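Clomthorpe Ad Layouts

Layout files and export scripts for print and web ads, kept by Haruna Takeda and Isamu Fujimoto. The set holds 533 layouts in 7 sizes, most of them for menus, shop flyers and banner ads.

Folders
layouts/ source files, one per ad
export/ scripts for PDF and PNG
stock/ placeholder photos

Fonts are not included. Install them before running export, or headlines will reflow.

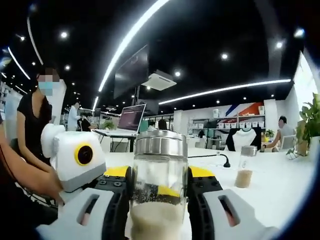

Glass jar with metal lid.

Send fixes to Haruna.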